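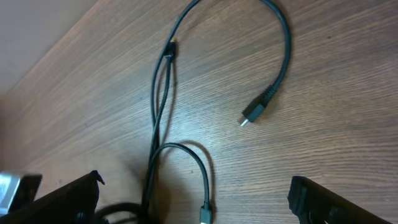
Bremar cable handling kit: notes from the Pluncombe trial

Members have asked for a report on the Bremar cable handling kit since it was listed in the February issue. We had one on loan at the Pluncombe workshop and ran it alongside our normal bench work. The findings are set out below with the settings we used, so that other sites can repeat them.

What is supplied

The kit consists of a two-finger gripper, a small camera that mounts at the wrist, a bracket, a controller module and the software licence. It does not include an arm. We fitted it to the arm already on our bench, using the supplied adaptor plate and four screws from our own stock, the ones in the bag being too short for our flange. Bremar has been told and says longer screws will be packed with later units.

The fingers are black and can be changed without taking the gripper off the wrist. A second, narrower pair is available as an extra. We did not test it.

Fitting and calibration

Mechanical fitting took one morning. Calibration of the camera to the gripper took rather longer. The routine asks for a printed target to be viewed from a series of positions, and it rejects any view in which the target is partly in shade. Our bench lights had to be moved. Once the routine had been completed the result held for the rest of the trial, and a repeat at the end gave values close enough to the first that we left the originals in place.

The manual is clear on wiring and poor on software. The section on saving a calibration refers to a menu which is no longer there. The correct route is through Setup, then Tools, then Store.

The task

We are mainly interested in sorting returned power leads and adaptor cables, which come back to us in bags and have to be separated, checked and coiled by hand. The kit is sold for picking a loose lead by its connector, lifting it clear and presenting it at a fixed point. It will not coil and it will not untie knots. Bremar makes no claim that it will.

Dark leads were laid on a brown wooden table with no tray or mat. Some had a single plug at the end and some branched. They were allowed to fall as they came, so loops, twists and crossings were common. We made 226 pick attempts in all and logged each one by type of lead and by the point at which it failed, if it failed.

Results

Single leads lying in open curves gave no difficulty. The software finds the connector, turns the wrist to line up with the housing and closes. The grip was firm enough that the lead did not slide in the fingers during the lift.

Twisted leads were less reliable. Where strands ran together and parted again further along, the software sometimes assigned a connector to the wrong cable. The pick itself then went ahead correctly, but the lift path was planned for a lead that was not the one being held, and a neighbouring lead came up with it. A slower lift reduced this. So did the setting named Shake, which moves the gripper from side to side after the first part of the lift. We recommend leaving Shake on.

Shadow was the main source of false detections. A cable standing up from the table in a loop throws a soft grey line next to itself, and on two occasions the software reported that line as a second lead. Adding a diffuser over the bench lamp cured it. Glossy patches on the wood caused some hesitation but no wrong picks. Poul Hedegaard, who looks after our test benches, tried a sheet of matt card over the table for the last batch and would use it as standard.

Small connectors with a bright metal tip were found more readily than plain black ones. We suspect the detection leans on the glint, though Bremar has not confirmed this. Sites handling leads with black overmoulded ends should ask for a demonstration with their own stock.

Failures in the log fell mostly under wrong lead assigned, with missed grip a long way behind. There were no dropped leads after a good grip and no damage to any connector that we could find on inspection.

Speed

The kit is slower than a person. It is steady, and it can be left with a full table while other work goes on, but a site buying it to save time on small batches will be disappointed. Most of the cycle is spent looking. Reducing the number of camera views from the default to the minimum shortens the cycle and increases wrong assignments on crossed leads. We went back to the default.

Service and spares

Two levels of cover are offered. The basic one gives e-mail support and software updates. The higher one adds a replacement unit while a repair is carried out. Finger pads are treated as consumables under both. Repairs are handled by Ladefoged, who answered our one query the same day and sent the right part.

Recommendation

Suitable for sites with a steady flow of loose leads, an arm already in place and control over the lighting. Less suitable where leads arrive knotted or bundled, as someone must still part them first. The price is fair for the hardware. The software needs another release before we would run it on mixed stock without checking the output.

The unit goes on to Pukbridge next, where it will be tried on data cables. Sites wishing to borrow it afterwards should write to the workshop with the make of their arm and the flange pattern. Our log and settings file can be had on request.

Workshop notes, Nov 25, 2022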